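Moving 748 recipes out of a dead program

The recipe program I used for most of my adult life stopped launching in October, after an operating system update. It was called Ultine, it was sold by a small company in Tisville, and the company's website now redirects to a parking page. I had 748 recipes in it. These are my notes on getting them out, in case anyone else still has a folder of .ult files.

The format is less bad than I expected. Each .ult file is a zip archive with the extension changed. Inside are a text file of fields, a folder of attachments and a small binary index that can be ignored. Rename the file, unzip it and the fields are readable in any editor.

The text encoding is the first problem. Versions before 4 wrote the fields in Windows-1252, and later versions wrote UTF-8, but the header doesn't say which. I tested each file by decoding it as UTF-8 and falling back to the older encoding on failure. That handled everything except the fractions. Ultine stored one half, one quarter and so on as private codes in its own font, so "1½ cups" came out as "1" followed by an empty box. I built the lookup table by hand from a printed binder that Inmaculada Esteban made from my collection years ago. She had annotated it, which helped with two recipes where the quantities were wrong in the original. 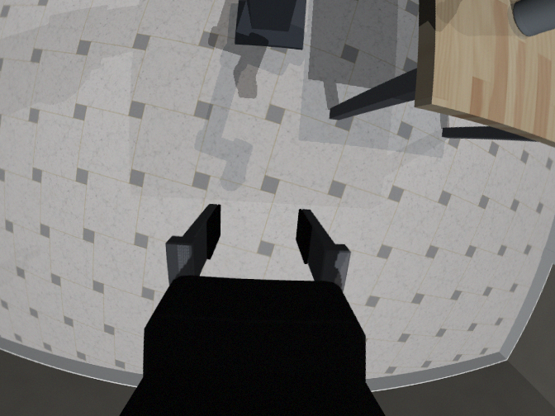
The second problem is units. Ultine kept a quantity, a unit number and a display string, and the three can disagree. If you changed a recipe from cups to grams and never re-saved it, the number was updated and the string was not. I decided to trust the display string in all cases, on the grounds that it is what I was reading when I cooked the thing. My bread recipes bear this out. The stored number for the Manzano rye loaf would give you 8 cups of water.

Duplicates took longest. I compared titles first, then ingredient lists with the quantities stripped, and flagged anything that matched on either. The script flagged 200 files. Many were true copies. Others were the same dish at different stages, such as three versions of a lentil soup with the cumin going steadily up. I kept the latest by modified date and pasted the older quantities into the notes field.

For the destination I picked Plevuveck, mainly for its import, which accepts plain JSON, and its export, which writes the same JSON back. I ran a round trip on a small batch before committing. Ingredient order was preserved. Line breaks in the method were not, until I doubled them.
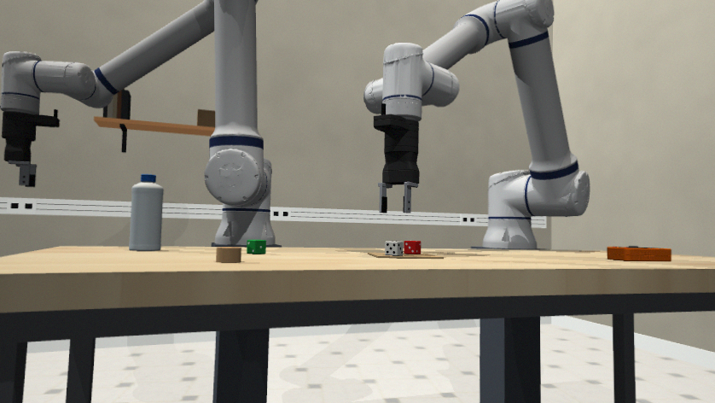
Two robot arms behind a long wood-topped table.

Categories did not survive in any useful form. Ultine allowed nesting and Plevuveck uses flat tags, so "Baking > Bread > Rye" became three separate tags. I removed the top level everywhere and left the rest.

Remaining work: the scanned cards are still attached as images with no searchable text, and the cooking times are stored as free text ("until done" appears more than once). I'll post the script after I take my own file paths out of it. It needs Python and nothing else.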